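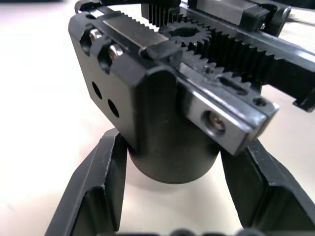 Which glue is best for putting a loose cover back on an old magazine?
Wheat starch paste, cooked fresh and used thin, is the safest choice for most paper covers.

Paper and Binding Corner > Repairs > Loose covers, glue and patience

pasteandpress
Posts: 2,974
I put the short version at the top, as this gets asked every month. Now the long version. I have a run of old gardening magazines, stapled through the fold, and on many of them the cover has come away from the staples. The paper is cheap and has gone brown at the edges. My method is to lift out the staples, mend the fold with a strip of thin Japanese tissue and starch paste, let it dry under weight overnight, and sew the sections back through the old holes with linen thread. I would like to hear how other people do it, especially if you keep the staples.

moth_and_mildew
Posts: 400
I keep the staples if they are not rusty. A magazine with thread in it is no longer the magazine that came through the letterbox. I know this is not a popular view on this board.

pasteandpress
It is a fair view. But most of mine are rusty, and the rust has already eaten the paper around the holes. If I leave them, I will be mending the same fold again in a few years.

quartoquiet
Can I ask a beginner's thing? My paste goes lumpy every time. I use plain flour from the kitchen.

moth_and_mildew
That is your trouble. Flour has gluten in it. Buy wheat starch, mix it with cold water first, leave it to stand for an hour, and only then heat it. Stir all the time, and push it through a sieve when it is cool.

quartoquiet
Thank you, I will try on Friday. 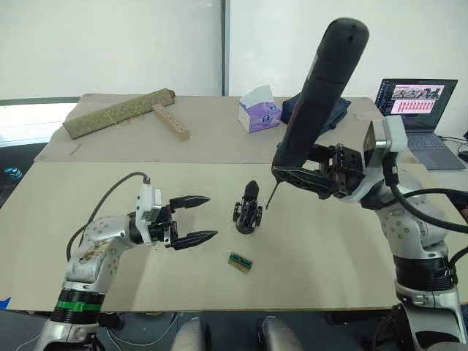

pasteandpress
Paste travels, and nobody warns a beginner enough about that. It gets on your cuffs, under the ruler, and from there onto the next cover. So before I open the jar I think about what is under the work. I like a large table and a sheet of pale board over it, the way you see it there, big enough that the magazine can lie fully open with space for the brush and the weights. Pale is important for me. On a dark surface I don't notice a small crumb of brown paper, and such a crumb is sometimes the corner I need. When the board gets sticky I turn it over, and when both sides are bad it goes out.

spine_out
I don't agree about cardboard. It is acidic and it drinks water from the paste. I work on glass with a silicone release sheet. You wipe it and it is clean.

pasteandpress
For the pasting itself I also put a release sheet between, so the wet mend never touches the board. Glass is cold for my hands and my bone folder slips on it. But if you have it already, use it.

derko_reader
Does anyone here use the Derko tissue? The light one is so thin that I tear it before it reaches the fold.

spine_out
Tear it on purpose, along a wet line made with a brush. A torn edge has long fibres and holds much better than a cut one. Lay it on the release sheet, paste it there, then pick up both together.

moth_and_mildew
On the staples again, I found the old article I was thinking of. I copy the part here.
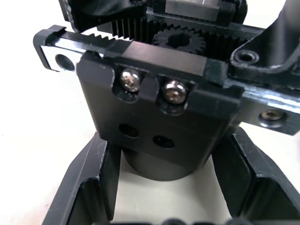 The Hornwood Binder, No. 28, p. 8

"Where the staple is sound, let it stay. Where it is rusted, open the legs from the inside with a thin blade, slip a piece of card under to protect the fold, and draw it out straight. Do not pull from the outside, for the crown will take the paper with it."

moth_and_mildew
So even there they say to remove the rusty ones. I still would put in a new stainless staple and not thread.

pasteandpress
I have that issue too! The advice about the card is very good. With a new staple my fear is only that the stapler makes fresh holes next to the old ones. Can you put it in by hand?

moth_and_mildew
Yes. Bend it slightly wider with pliers, feed it through the old holes and fold the legs down with the back of a spoon. It is slow, but the holes stay as they were.

quartoquiet
Paste report: no lumps! But my cover dried wavy. What did I do wrong?

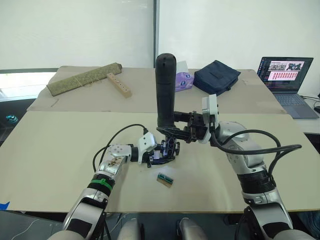 pasteandpress
Wavy covers usually mean too much water or too little weight, and often both. Use less paste than you think, blot it, and change the blotters after a quarter of an hour. Then leave it in the press until the next day. It also helps to have somewhere dry to move the work to. For this I prefer the table covered with two sheets of cardboard, like here, to one single piece: on one I do the wet work, and the other stays dry for sorting and for blotters. If one is spoiled I replace only that one.

spine_out
Still cardboard, I see.

pasteandpress
Still cardboard - and still with the release sheet on top.

derko_reader
The wet line trick worked, by the way. I got a whole strip into the fold without a tear. Now I only need to find blotters at a normal price. The shop in Nørgaard had them until December and now they don't.

quartoquiet
I will re-damp mine and press it again tonight, with fresh blotters and the heavy dictionary.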